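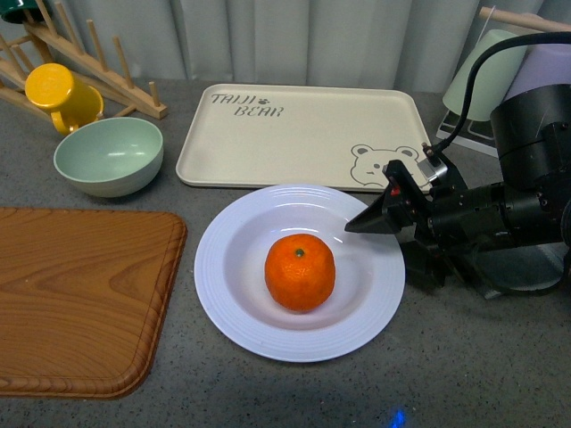 # Plate and Board: student manipulation set

Home | Docs | Downloads | Udum Club | Contact

Release date: June 14, 2024. Maintained by the robotics club at Prutbridge.

## Summary

This set holds 454 short episodes of tabletop fruit handling, recorded by club members for the December round of the Lavow student competition. 100 episodes are held back for testing; the remaining 354 are for training. Nine layouts are used. Labels are stored per episode in a plain text file.

## Objects

Layout 4 has a citrus fruit, a white plate with a ridged rim, a wood-grain cutting board, a mint-green bowl, a yellow mug and a cream or beige tray marked "TAIJI BEAR". Only the fruit is a target. The label file calls it `orange` throughout; entries using `mandarin` were renamed.
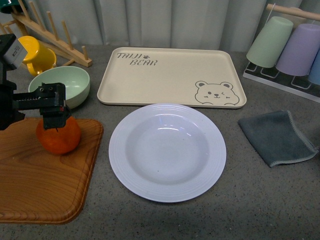 Layout 4: gripper closed on the fruit, cutting board at left.

## Labels

- `start`: surface holding the fruit in the first image (`plate` or `board`)
- `goal`: surface named in the instruction
- `result`: 1 if the fruit rests inside the goal surface at the end, otherwise 0
- `operator`: club member number, no names

Images without the arm in view are kept and tagged `clear`. They are used to check object positions and should be left out when training a policy.

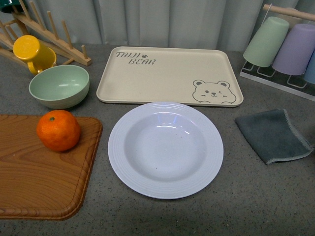
## Known problems

- Operator 6 used an older label sheet. Its `goal` field may be blank.
- Kwok loader versions before 9 skip the `clear` tag.

This site uses cookies. Accept | Settings

Contact | © Udum Club, Prutbridge | Back to top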